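Chapter 6
Who Does What Now? Automation and the Kitting Bench

Learning goals
After reading this chapter you should be able to:
- break a job into tasks and say which of them a machine has taken over
- tell a claim about output from a claim about jobs
- find the work that an automation plan leaves out
- question a before-and-after figure

Key terms: kitting, task share, residual work, exception, pacing

6.1 A quiet bench at Nerken

Nerken assembles small fan units. For years the first step in making one was kitting, in which a person gathers the parts for a single unit, puts them together in a tray, and passes the tray to an assembler. Leonor Pacheco did this for most of her time at the plant. She stood, she reached, she looked each part over as it passed through her fingers, and she talked to the assembler on her left, who would tell her when something in the last tray had been wrong.

In September the company put a two-armed robot on one of the kitting benches. The notice on the board said that the change would "free our people for higher-value work." Notices of this kind are common, and you will read many of them if you go into management. This chapter asks you to read them slowly. Which people? Free to do what? Higher value to whom, and does the pay go up with it?

Start with the work itself. The parts wait in yellow bins on either side of a steel tray: round circuit boards, small metal cylinders with thin wires attached, and wire harnesses of more than one type. Boards are easy to describe to a machine. They are stiff and they are all the same shape. Harnesses are another matter. They bend and spread, and no two of them lie in a bin the same way.
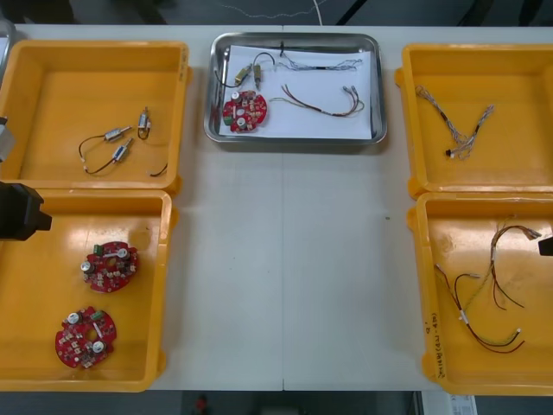

What is kitting, and why do companies try to automate it early?
Kitting is the gathering of all the parts needed for one unit before assembly begins. Companies go after it early because it looks simple from a distance, repeats all day, and is often listed as unskilled in the wage table. The last of these reasons should make you careful. A wage table records what a company pays for a job and says little about what the job takes.

6.2 Tasks are smaller than jobs

A job title covers many tasks. When Ntombi Nel, a process engineer at Nerken, wrote down what a kitter did in a normal shift, she ended up with 13 separate tasks. The robot had been bought to do 2 of them: pick a part from a bin, and place it in the tray. The remaining 11 included opening cartons, filling bins, pulling apart harnesses that had hooked together, setting aside boards with bent connectors, changing the paper in the trays, and telling the next bench about a bad batch.

We call these leftovers residual work. It rarely appears in a sales presentation. The vendor in this case, Hostdale, quoted the cost of "a kitter" against the cost of the machine, as though the machine replaced all 13 tasks. It did not, and the buyers did not ask.

To be fair to Hostdale, picking and placing took up the largest part of the shift. A machine that takes over two tasks out of 13 may still take over most of the hours. Counting tasks can mislead just as badly as counting heads, and a careful reader wants both the list and the time spent on each line.

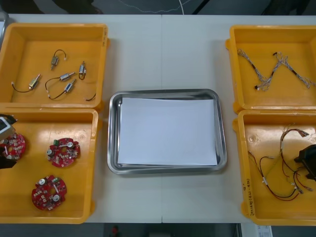 Photo: Skye Menzies / Masanja

Look at what residual work does to the rhythm of a day. Pacheco used to sort harnesses between trays, at her own speed, and her hands got a change of movement each time. Under the new arrangement she fills bins for the robot and comes back when it stops. The stops do not follow a pattern she can plan around. A loop of wire catches, a part is missed, a light comes on, and she walks over. Between stops she has been given packing work in another aisle. Her supervisor describes this as variety. She describes it as being on call.

This is a change in pacing, meaning who or what decides when the next piece of work starts. Pacing can shift even when nobody is laid off and no one's title changes, so it is easy to miss in a report. It also tends to be left out of wage talks.

6.3 Reading the numbers

Three months in, the plant manager, Finbarr Gallagher, reported that the robot bench had turned out 2590 trays in a month. The figure was correct. It was also hard to use. The report did not say how many of those trays a person had fixed before they moved on, how many hours Pacheco and others had spent at the bench, or what the same bench had produced before. A number with nothing beside it is closer to an advertisement than to a finding.

Mohammed-Awal Korletey, who represents the assemblers, asked for the exception log. An exception is any event in which the machine stops or gets it wrong and a person has to step in. The log held 400 entries for the same month. Gallagher answered that most were cleared quickly, and he may well have been right, but the log recorded only when a stop began. The length of each one was not kept. Both men were arguing over a column that did not exist.

Before you accept a figure like Gallagher's, ask:
Compared with what, and over how long?
Whose hours were counted, and whose were left out?
Who chose the measure?
What would a bad result have looked like in this report?

6.4 The case for the machine

Doubt should run in both directions. Kitting by hand is hard on wrists and shoulders, and Pacheco is the first to say that she does not miss the end of a long Saturday shift. At Biris, a smaller firm that fitted a similar bench, the kitters wrote the list of tasks themselves before anything was bought, and refused to hand over the sorting of harnesses. The firm agreed. Kitters there still pace their own work for part of the day. Whether that lasts once a better gripper comes along is an open question, and their agreement with the firm does not cover it.

What the two plants share is the equipment. What differs is who was asked, and when. The rest of the chapter compares them in detail, beginning with the buying decision.

Before you read on
1. Choose a job you have held. List its tasks, then mark the ones a manager would have been able to name.
2. Rewrite the Nerken notice so that every claim in it could be checked.
3. Korletey wants the length of each stop recorded. Who gains from that, and could it be used against the people he represents?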